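# Chapter 6: Rules for Hands That Aren't Yours

The rulebook at the Ukadeck plant in its first year of automation ran to 259 pages. It had a section on footwear and a section on visitors' badges, and it had a page and a half on what a gripper may do near the thing it is about to pick up. The page and a half was mostly a diagram of the emergency stop, which everyone already knew was the big red one.

This chapter is about that missing material. Chapter 5 covered guarding, interlocks, and the other means of keeping people out of the robot's way. We now turn to the less glamorous question of how the robot should behave toward the work itself, and toward the fixtures, cables, trays, and small parts that tend to live nearby. Standards bodies have plenty to say about the first subject. On the second, most shops write their own rules, usually the morning after.

We will use the term **approach zone** for the last stretch of travel before contact. Its size is up to you. Gindance, a contract assembler whose rules we borrow throughout this chapter, sets it by the width of the open fingers, on the theory that anything a finger can reach sideways is something a finger will eventually hit. Inside the zone, three rules apply:

1. Fingers are fully open before entry. They do not open on the way in.
2. Speed drops to the written limit and stays there until the fingers have cleared the zone again.
3. Loose wiring inside the zone is tied back or listed on the job sheet by whoever decided to leave it.

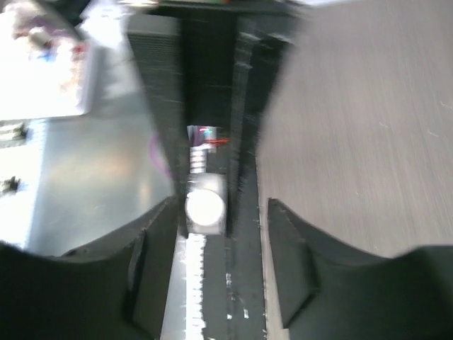 Rule 3 gets the most complaints. Operators regard the job sheet as a place where good mornings go to die, and engineers regard a wire as somebody else's department. The Gindance wording survives because it doesn't forbid anything. You may leave a wire wherever you please, provided you sign your name next to it. Compliance improved a great deal once the signature line was added.

Rule 2 looks simple and is broken constantly, generally on the way out. A program that creeps in politely and then leaves at full speed has obeyed the rule as its author remembered it. When Dal Bello audited its bench cells one June, it pulled the logs for 1000 cycles and found 290 in which the robot returned to travel speed before it had cleared the zone. Not one had caused damage. The auditors wrote them all up anyway, and were not invited to the summer picnic.

## 6.1 What a written limit has to say

"Slow" is a mood. A limit that can be checked needs a number, a unit, the point on the tool where the number is measured, and the name of the program to which it applies. Leave out the third item and you will discover that the wrist was well within limits while the fingertips, swinging at the end of a rotation, were not.

The limit also needs an expiry. Amia, a small electronics repair shop, revisits every approach limit after 4000 cycles or a change of fingers, whichever comes first. The review takes nearly as long as a cup of coffee and is often conducted during one. New fingers mean a new reach, a new grip, and a new zone, even when the catalog insists they are the same fingers.

Before reading on, find the approach rules for a cell you have access to. If they are kept in a binder, note where the binder is. If they are kept in someone's head, note that person's vacation schedule.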